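ok so the living room table. thread bc I need to be held accountable

the table has been The Drop Zone since February. keys, mail, whatever was in my pockets. my aunt comes at 4 and she WILL put a plate down on it whether there's room or not

rule for today: I get 50 minutes, then I stop. learned this the hard way with the hall closet, which ate a whole weekend and is worse now

step one was supposed to be "take everything off." did not do that. did the thing where you pick up one item, walk it to another room, and come back 18 minutes later with a sandwich

anyway. sorting. three piles — keep out, put away, goes to the Benerdale swap box. there's a fourth pile but we don't talk about the fourth pile (it's on the couch)

the cloths are their own problem. I have the lace one with the flowers on it, beige and brown, and then the quilted one on top of it, and then the mustard one with the white scalloped trim bc I couldn't decide. layered them "to see" and that was weeks ago. now it's just how the table looks

kind of like it though?? the houndstoothy quilting hides crumbs like nothing else I own

small stuff is what kills me. big stuff has a home. a chair goes where chairs go. where does a spiky purple toy go. where does one little purple block go. there is no drawer for this

sunglasses: the white ones. have been looking for a case for them forever, gave up, they live folded on the table now like a pet

the red tin was going in the swap box and then I opened it and the inside is all shiny coppery gold and now it's staying. this is how I ended up with so many tins

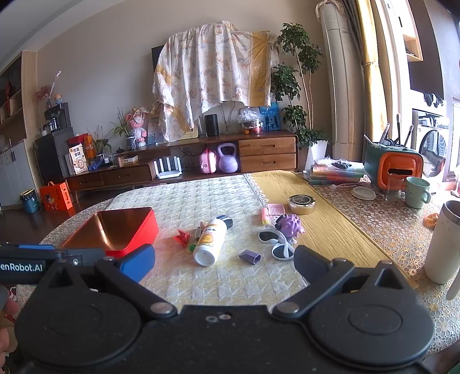 Rima replied to say put the tin in the middle and make every small thing fit inside it, and if it doesn't fit it leaves the house. which is brutal and also probably correct

trying it. tin rule is in effect

the red folded paper goes in flat if I'm careful with the corners. not throwing that one out, don't ask me to

the white plastic bottle obviously does not fit. bottle goes to the bathroom shelf with the other bottles. it's been lying on its side on my good quilted cloth for days and I just kept moving it over to eat

spiky toy doesn't fit. tried it at two angles. the knobs catch on the rim. Rima says no exceptions. I say it's decorative

pink tube thing with the yellow end — fits. purple block — fits. little green round thing — fits, no idea what it's from, keeping it until I find out

update: sandwich plate is now on the table. so that's a net gain of one item

got a Mulo basket last year for exactly this. nice basket. deep. went to get it and it's full of cables. so there's a fifth pile

ok cloths. taking them all off to shake out on the balcony. if you're under my balcony on the MacRitchie side I'm sorry in advance

put them back the same way. lace, quilted, mustard. was going to do just the lace but the table underneath has a ring on it from a mug and I am not dealing wiht that today

note for anyone with lace: don't shake it hard. hold the long edge and sort of flap. I have a snag near one end from the last time I got enthusiastic

3 minutes over my time. stopping. rules are rules

final state: tin in the middle, lid still missing. sunglasses next to it. spiky toy next to the sunglasses, I won that one. everything else is off, incuding the mail, which I opened!! most of it was coupons

couch pile remains. she can sit on the chair

she's early. bye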